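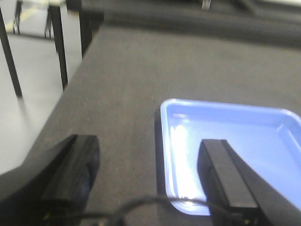

Tray pick episodes: how much variety before you train?

istora_bench
Joined: May
We're collecting demos for an empty blue tray on a gray mat. The policy we trained on the first 70 does fine when the tray is square to the table and misses the rim when it isn't. Would you collect more, or fix the ones we have?
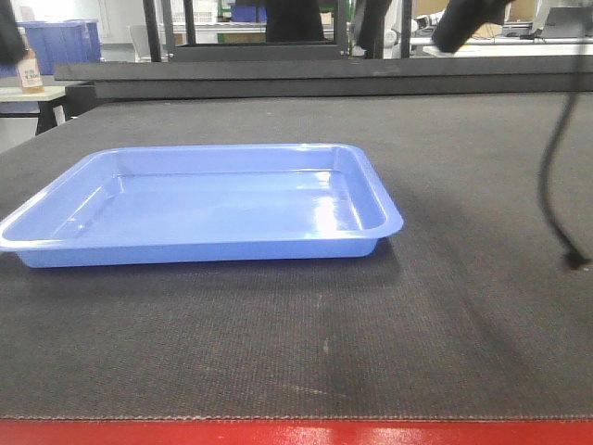

Posted by culodbridge_lab, 3 replies

More, with the tray turned. Yours is only angled slightly in the side view. Also watch the glare on the right inner wall. Our Skolport set has 3,956 episodes and shiny plastic is still the worst part of it.

sabatier9
Disagree on volume. Throw out the sloppy grasps first. If the operator hunts for the rim, the model learns to hunt. Five clean starts per tray angle got us further than a big pile did.

culodbridge_lab
That works on one table. Move the lamp and you start over.

sabatier9
We moved ours. It dropped a bit and came back after one afternoon of new episodes.

istora_bench
OK, I'll do both in small batches. What do you use for the cutoff on a good approach? I've been going by the wrist view, one finger on each side of the blue edge and the tips level.
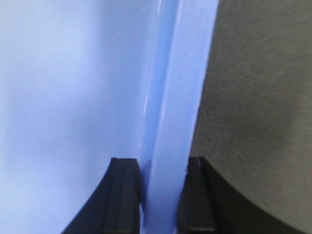
Related threads

Wrist camera exposure on glossy plastic
Do you keep failed grasps in the training set?
Skolport export drops the last second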